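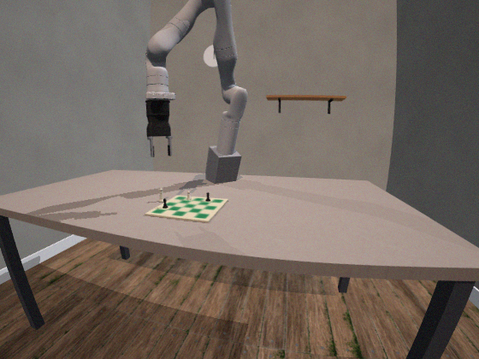

The club should have gone to one long game a night years ago, according to a member in Badberg who wrote to us after our October piece on evening chess. Three quick games leave no time to think, the letter went on, and the same people win all of them.

Plenty of players in the valley would agree. The Privberg club has 46 paying members, and for most of its life it ran on short games because the hall closed at 9:30. Two seasons ago the hall hours changed, and the club had to decide what to do with the extra time.

It tried both. One evening a week stayed fast. The other went to a single game with 90 minutes on each clock. Attendance at the slow evening was poor at first, then passed the fast one by spring. Older members came back. Some of the teenagers did too, mostly the ones who had started writing down their moves and wanted games worth keeping.

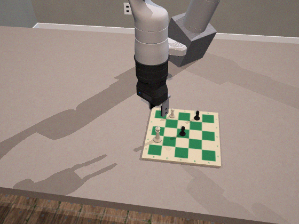
Slow chess changes what people learn. In a fast game a player pushes whatever looks active and hopes the other side runs short of time. Given an hour, the same player starts to worry about small things, and pawns come first. A white pawn near the corner of the board, like the one beside the gripper's fingertips, can sit forgotten for much of a fast game. In a long one it may decide the ending, and members now spend whole evenings on positions with kings and pawns alone.

The club keeps its scoresheets in a cabinet at Zundemport library. There were 286 in it at the last check, and anyone can ask to see them. The handwriting is bad and several games stop before the result.

A visiting team from Bragança played a match there last season under the long time limit. Privberg lost by 3 points. Most of the games ran past 11, and the last two boards finished while the chairs were being stacked - the return match will start an hour earlier.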